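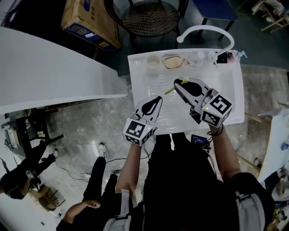 6 min read

About Wanivdale

Wanivdale is a small school of housework in Drernham. We teach adults to wash up, wipe down, put away, fold, pack, and do the other jobs that everybody assumes somebody else's mother covered. Our longest course runs seven weeks. Our shortest is an evening on the area around the faucet, and it has a waiting list.

People ask whether we're serious. We have a lease and a laminated price list, so yes.

How we started

Liliana Bortolotti opened the school after 11 years of managing furnished rentals on the Frade side of town. Twice a month she walked into a kitchen that a perfectly intelligent adult had just left, and twice a month she found the same things: a cup with a tea line in it, a dish put away with its underside greasy, and a pump bottle standing in its own blue puddle. The tenants had cleaned. They said so, and she believed them. They had cleaned the parts that face you when you're standing up.

She wrote a one-page sheet called "Before You Give Back the Keys" and taped it inside the cupboard doors. Tenants started taking it with them when they moved out. One took the cupboard door. By October of that year she had rewritten the sheet as a two-hour class, borrowed a room above a shoe repair shop, and charged enough to cover the sponges. Eight people came and one of them argued about rinsing for the full two hours. He now teaches our rinsing unit.

The first class had one working sink, and everybody crowded around it and saw mostly the back of Liliana's head. We have thought hard about sinks ever since.

What we teach

The Small Sink is the course most people begin with. It covers the things that live along the edge of a basin and the few square feet that surround them. You will learn to clear a ledge, clean it, and put back what belongs there, and you will be asked with some firmness why the rest was there in the first place. Cups come first. Shallow dishes come next, then clear plastic (which forgives nothing), then soap dispensers. The last session is given over to the faucet, including the underside of the spout, a region most of our students have never visited.

The Whole Kitchen picks up from there and goes on for the full seven weeks. Counters, drawers, the refrigerator, the cupboard with the lids. Week four is only lids. We used to do lids in half a session and it ended badly.

Putting Away is for people who can clean and can't finish. You know who you are, and so does your dish rack. We spend a lot of time on reach: which shelf your hand goes to without being told, and why the thing you use every morning is kept behind the thing you use at Thanksgiving.

Packing a Kitchen is a single long day, usually booked by people who are moving the following day. We would like them to come sooner. We've stopped saying it.

Bathrooms were added last year by popular demand, meaning that partners of former students wrote in.

How a class works

We practice low and we practice slowly. A good part of the first session happens on the floor, around big trays, with ordinary household bits set along the rim: a cup, a dish, a bottle with a pump, whatever we have that week. A tray has no cupboard underneath and no window over it to look out of, and you can get at it from more than one side. Bring pants you can crouch in.

Early exercises are done dry. Pick the thing up, turn it over, look at it, and set it down where you mean to set it down. It feels silly for a few minutes. Then somebody knocks over a soap bottle while reaching for a cup and the room goes quiet and attentive, and we get some teaching done.

After that we add the rag, and later the water. Adding water first was our original method, and our downstairs neighbor in those days had views on it. He repaired shoes and was entitled to them.

Students work in small groups, taking turns, with the others watching. Being watched while you wipe a tray is uncomfortable. It is also how you find out that you've been wiping in a circle for 30 years and moving one crumb around with great dedication. Watching is half the class. Please put your phone away during the other person's turn, however familiar the crumb.

We don't grade. There is a certificate at the end, because people asked for one, and it says that you attended. A few have been framed and hung over sinks. We've been sent photographs of these, and we'd gently point out the splashes on the glass.

The rooms

We moved to our present building on Budance when the shoe shop finally wanted its ceiling back. There are two teaching rooms and a store. The front room has a gray floor, chosen by the previous tenant, on which a dropped pea can be found instantly and a dropped earring never. The back room has counters at three heights. The tallest was a measuring error, and the tall students love it.

The store holds what we call the collection, and our insurer calls "misc. crockery." At the last inventory it came to 839 pieces. Of these, 230 are cups. We are aware of how that sounds from people who teach a class on owning fewer cups. They come from donations, house clearances, and students who have just taken the class on owning fewer cups.

We keep the awkward ones on purpose. Narrow necks, handles a finger gets stuck in, dishes with a rounded lip that holds a spoonful of water and waits until you turn around. A plain white cup is a pleasant thing to learn on, and you'll get one on your first evening. By the third you'll be handed the gravy boat.

What we believe, since these pages are supposed to have it

Use less soap. Whatever you're picturing, less.

A thing that is clean and in the wrong place will be dirty by the end of the week.

Clear the ledge before you wipe it. Wiping around the objects gives you a very nice outline of the objects.

Nothing should live behind the faucet. We have heard the arguments for the sponge.

Let the bottle with the pump stand at the far corner, on whichever side your working hand is, and leave it there for the rest of your life.

The staff don't agree on drying. Half of us use a towel and half let the rack do it, and the subject isn't raised at lunch. You will be taught both, by people trying to look neutral.

Who comes

Last year 271 people finished a course. Some were setting up a first apartment. Some had been widowed or divorced and found that the kitchen had been run by the other party. We had a father and two sons who signed up separately, each without telling the others, and met at the coat hooks. We get new landlords, old landlords, bakers (excellent hands, terrible counters), and a steady trickle of people whose birthday present this was. If you're buying a place as a gift, we suggest you think about it overnight. We can't be responsible for the card.

You don't need any experience, and you don't need to tidy before you come. You'd be surprised how many of our students arrive having cleaned their kitchens specially, as if we'd be able to tell. Liliana can.

We also run private sessions for offices. These concern the shared sink. Send us a picture of the sign that's taped above it, all of it, including the replies in pen, and we'll quote from that.

Practical things

Classes are in the evening except Packing a Kitchen, which takes all day and includes lunch. You will wash up the lunch. Bring closed shoes and sleeves that roll. We supply rags, trays, soap (a little), and everything that gets washed. Gloves are there if you want them, in every size but medium.

If you have bad knees, say so when you book and we'll put your tray on a table. Plenty of people ask, and two of the teachers now do it too.

Places are held for a week after you write to us. Refunds are given up to the day before. After the class has begun we can offer only sympathy and a second go at the gravy boat.

Contact: Wanivdale, front desk, Budance, Drernham | © Wanivdale | Back to top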